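4.2 Field review of the Sunbridge kit

Of the hand-held gripper kits on offer when we began, we chose the Sunbridge, chiefly for its manual, which admits to faults the others leave you to find. Each operator holds a pair. The supplier, Visamden, rents them by the month and promises clean demonstrations "in any household", a phrase we took as a dare. The task set was table clearing: pick up used packaging, carry it to a basin, let go. We recorded 704 demonstrations and threw out 184, mostly for lost tracking, and a few because the operator had stopped to argue with the protocol.
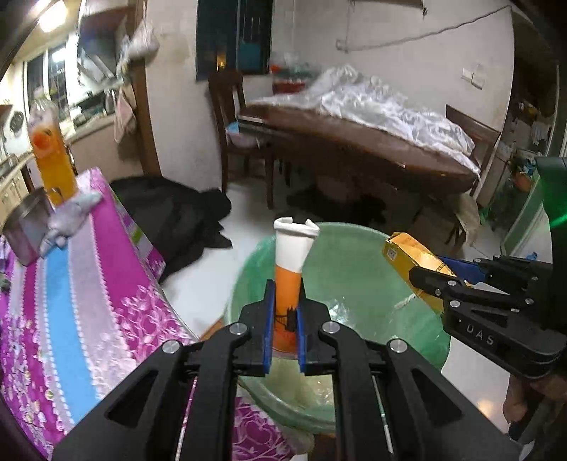
Rigid boxes gave little trouble. Paper cups were worse, as a cup squashed flat offers a good grip one way and almost none the other, and the manual's advice ("approach confidently") helped less than one might hope. Manju Shukla, our most patient operator, took to pinching them low and keeping the wrist still. We wrote this into the protocol and the drop rate fell, although so did her opinion of the protocol.

Figure 6. Packaging left to clear on a patterned tablecloth, with the gripper open over a crushed golden-yellow carton.
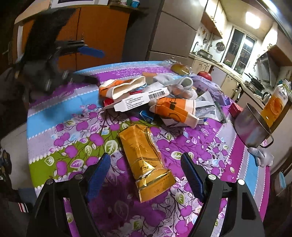
Does the kit need recalibrating between households?

The manual says once a month will do, but we found that tracking drifted after 21 sessions or one long car journey, whichever came first, and we now recalibrate at every new address. The job takes 2 minutes and a flat surface – the second is harder to find.

Battery life was as stated. The carrying case was not, and lost a hinge in December. Visamden replaced it without fuss, with a slightly different case that the grippers do not quite fit. Results for the policies trained on the remaining demonstrations are given in Section 5.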